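Putting a different launcher on the Nalano tablet

I bought a Nalano tablet in September, mostly to read on and to keep recipes in the kitchen.

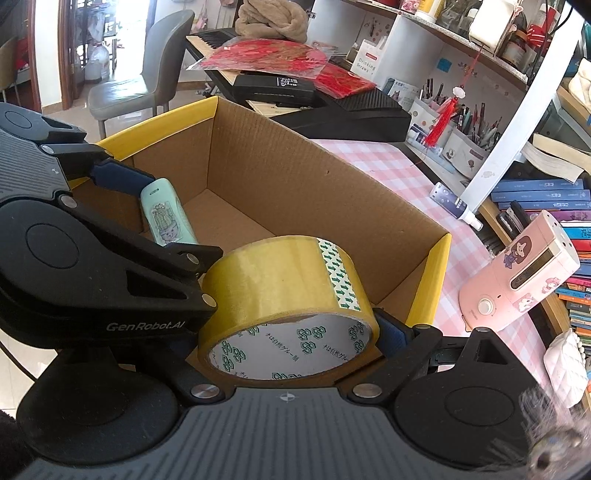 The hardware is fine for the price. The screen is bright enough, the battery lasts me three or four days, and it doesn't get warm. The software is what bothered me. The home screen is split in two, with my apps on the left and a store page on the right, and there's no setting to turn the store page off. I looked through every menu twice.

So I spent an evening replacing the launcher with Verska, which is a small free one I already use on my phone. I'm writing down what I did, partly for myself, as I'll have forgotten it by the next update.

First, turn on developer options. Go to Settings, then System, then About, and tap the build number until the message comes up. Then turn on USB debugging. On this tablet it's under a separate heading called Advanced, and you won't see that heading until you've restarted.

Next, connect it to a computer. My first cable only charged and didn't carry data, and I lost half an hour to that. With a proper cable the tablet asked for permission and showed up right away.

Installing Verska itself took a minute. The file is small and it doesn't ask for much: storage if you want to back up your layout, and notification access if you want the dots on the icons. I said no to the second one.

The hard part is making it stick. You can pick Verska as the default home app, but the stock launcher takes over again after every restart. The fix is to disable the stock launcher for your user from the command line. Don't uninstall it. A reader of the Plirnholm forum uninstalled his and ended up with a black screen and a full reset. If you only disable it, you can turn it back on with one command from the computer.

Before you disable anything, set Verska as the default and check that the home button goes there. I did these in the wrong order the first time and had to get back in through the notification shade.

What I noticed afterward: free memory after a restart went up by 193 MB. The store page must have been loading things in the background all along. Opening the app list is quicker too, though I haven't timed it. The battery seems the same.

Two things broke. The swipe up for recent apps doesn't work anymore, so I went back to the three buttons at the bottom. And the clock widget that came with the tablet is gone, as it was part of the old launcher. I put in a plain one with the date under it.

Verska has a grid setting that goes up to 62 icons on one page, which is too many for me. I keep eight on the first page and everything else in the list. The font is Havlíček, which I copied over from my phone. It's a little narrow but long app names fit on one line.

There was a system update last night. The launcher stayed disabled and my layout was still there, but USB debugging had been switched off, so check that if the computer stops seeing the tablet.

I still want to get rid of the lock screen ads. I haven't found the package they come from yet.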